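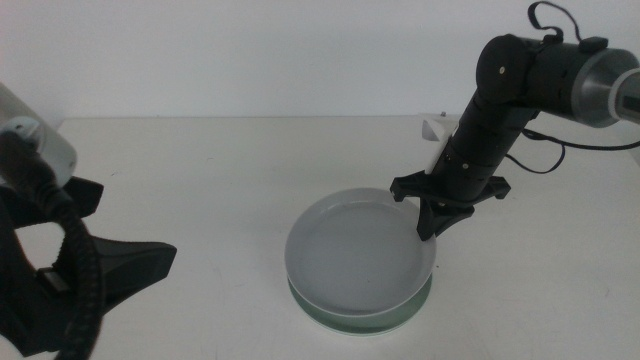
The draft fixture for next season landed in my inbox on Thu 24 December, which tells you how keen the league was for anyone to read it. I read it. I read it standing in my sister's kitchen with a prawn in one hand, and I read it again on Boxing Day in case I'd been unfair. The Covlow women are down to play eight of our nine home games at ten past five on a Sunday, after everybody else has finished, on whatever is left of Ragab Oval by then. There's one oval and two lots of people who want it at two o'clock on a Saturday, and it's like that single stack of dishes in the middle of the table with an arm coming in from either side. Somebody's going to get it. What I'd like to know is why it's been the same somebody every year since we got a team.

For those who've wandered in from the netball posts, hello, and a bit of background. I play half back (badly) and I've been with the women's side since we scraped together enough players for our first season. Before that I did a decade of standing behind the goals with a pie while my brothers played. I love this club. My nephew's in the under tens. I say all this so you know that I'm not throwing rocks from outside the fence.

So, ten past five on a Sunday. In April that's a pretty time of day, I'll give them that. By the end of May it's dark before quarter time, and Ragab has four light towers with one that has been out since the storm. You learn to kick away from the scoreboard pocket because nobody can see what comes down in there. Last year against Werport I ran back with the flight of the ball, very brave, very Hollywood, and the ball landed a good ten metres to my left. My own mother laughed. I heard her.

And it isn't only the dark. The canteen shuts at four on Sundays. The bar's shut by the end of the seniors' presentations on the Saturday and doesn't open again. The trainers have gone home, so we pay for our own, and last season our share came to $815, which we got by selling lamingtons to each other. The players with little kids have to get them home, bathed and in bed on a school night after a game that finishes at seven. Two of our best midfielders didn't sign up again this year and both of them told me it was the Sundays. They weren't cross. They were just tired, and I think I'd have preferred cross.

I put most of this in an email to the league (Sanda District, for the locals) and I got a reply that used the word "traditionally" five times. Traditionally the seniors play at two. Traditionally the reserves play before them. I'm sure that's right! Traditionally we didn't have a team at all.

The other thing that came up, and it always does, is crowds. The seniors draw a crowd, the canteen relies on the crowd, the club relies on the canteen. I understand that, I've buttered the rolls. But you can't put a game on in the dark with nothing to eat and then point at the empty bank and say well, nobody comes. In our third season we got one Saturday, one, because the men had a bye and the reserves' opposition forfeited. We played at two o'clock. It was sunny. People who'd only come down out of habit stayed to the end, and old blokes who'd never said boo to us were leaning over the fence yelling at our ruck to get her hands up. The canteen ran out of chips. We lost to Werport 55 to 33 and I have never had a better day at football in my life.

I should be fair about the men's side here, because I know some of you read this. Most of them have been great. Their captain, Vignesh Palaniappan, rang me the day after the draft came out (from his in-laws' place, with what sounded like forty children in the background) and asked what we wanted. He didn't ask whether we were upset or whether we'd thought about it from the club's side. He asked which games. I hadn't expected the question and I had to go and find a pen. We went through it round by round and he reckons his lot would happily play at noon for three of those home games and hand over the two o'clock slot, and that the reserves could go at ten in the morning if somebody promised them bacon and egg rolls.

It's a funny thing to get a bit teary about, a fixture. But I've had years of being told how supportive everyone is, and I can't think of many times that the support has cost anyone anything. It's been a social media post and a purple banner. I like the banner, I helped paint it, but it comes down on Saturday night so it doesn't blow away, and we play on Sunday. Giving up two o'clock does cost something. It means getting up early after a Friday night and warming up when the grass is still soaked, and your nan having to change her lift. He's going to have to sell that to a room of twenty-year-olds, and they're not all going to like it. One or two of them will say so, loudly, and he'll wear it. I think that takes a bit of spine, and more than it takes me to sit here typing.

Anyway, where it's up to. The league takes written feedback on the draft until the middle of January, and it has to come through the clubs, so the two of us are writing one letter with both our names on it. We're asking for three Saturdays at two, the rest of our Sundays moved forward to one o'clock, and somebody up a ladder to look at that light. If you're at Werport or any of the other clubs and your women's team is stuck in the same slot, have a yarn with whoever captains your men. You might get a better answer than you expect, or you might get "traditionally", but at least you'll know who you're dealing with.

If you've got a view on it, put it in the comments. I'll let pretty well anything through apart from the fella who writes to me every year to say that women's football is unwatchable. Mate, it's on at ten past five in June. We can't see it either.

Pre-season starts the second week back, six o'clock, bring your own water and a hat. We're short a ruck and at least two forwards, and you don't need to have played before. I hadn't.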